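Stop Blaming the Cable

By Sabina Bhuiyan
17 Nov 2021

When a robot cell goes down, the maintenance log usually gives it one line. "Cable fault, replaced, back in service." I have read a lot of those lines. I used to write them. I now think that line does more harm than most of the faults it records.

Last January a picking arm at the Wamerley returns warehouse dropped an item outside its bin. The gripper had closed on it, the software reported a good grasp, the arm swung out, and partway through the move the fingers opened. The item hit the floor next to a packer's foot. It was a boxed hair dryer and she was not hurt. The arm kept going, because as far as it knew the gripper was still shut. It opened over the conveyor, released nothing, and went back for another.

The cause was a broken conductor in the line to the gripper, inside the jacket where it couldn't be seen. With the wrist turned one way it made contact. Turned the other way, it didn't. The technicians at Wamerley swapped the cable and closed the ticket. Nine days later the replacement did the same thing.

I don't blame the technicians. They were asked to get the cell running, and they did, twice. What bothers me is that the word "cable" ended the conversation. A cable is cheap and a cable wears out, so everyone nodded. The route the cable took over the arm never came up until the second failure, and that route was the fault. It had been tied down too close to the wrist, and every turn bent it in the same short stretch.

Anyone who has worked near these machines knows how the outside of the arm gets dressed. The arm arrives clean. Then somebody adds a gripper, and the gripper needs power and a signal and maybe air. Then comes a sensor. Each of these gets its own line, and each line gets strapped to whatever is already there.

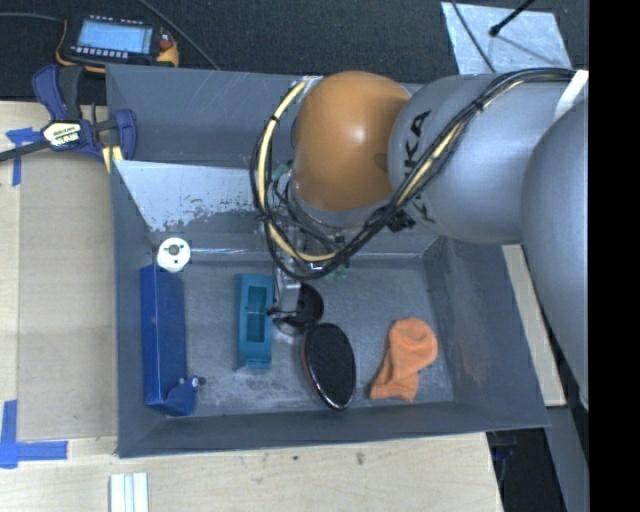 Cables and a hose loop below the orange joint of a picking arm, with the gripper down among mixed items in the bin.

The loop is there for good reason. A joint has to turn, and the lines need slack to turn with it. With too little slack they pull. With too much they snag on a bin rim or rub against the housing. The right amount depends on the moves the arm makes, and in bin picking those moves change all day. A welding robot repeats the same path, so you can watch it for an hour and know what its cables go through. A picking arm reaches for a sock in one corner and then a box in the other, and the wrist ends up wherever the planner put it.

Zuzana Tóth, who ran service for Provau before she retired, made her crews run every new cell at 70 percent speed through its worst poses while a person stood outside the fence and watched only the cables. They did not look at the gripper or the screen. She told me the customers hated paying for it. She also told me she would have skipped the factory acceptance test before she skipped that.

I would go further than she did. Three things should be required before a picking cell is signed off, and none of them is expensive.

First, cable routing belongs on a drawing, with the tie points marked. At Wamerley there was no drawing. The second cable was tied where the first had been tied, by someone copying the marks in the dust.

Second, a gripper that loses its signal should stay closed. Plenty of them can be set up that way. The one at Wamerley was not, and the setting had been left as shipped. The arm should also check that it is still holding something during the move, and stop if it isn't.

Third, the log should have a box for why the part failed, and "worn" should not be accepted in it. After 3000 cycles, worn is no answer.

The objection I hear most is downtime. A supervisor with a stopped line wants it moving, and I understand that. I have been the one on the phone. But Wamerley lost two shifts to the second failure — more than it would have cost to look properly at the first.

The packer moved to another station, at her own request. The cell is running again with a longer loop and a tie point farther up the arm. The original ticket still says "cable fault, replaced."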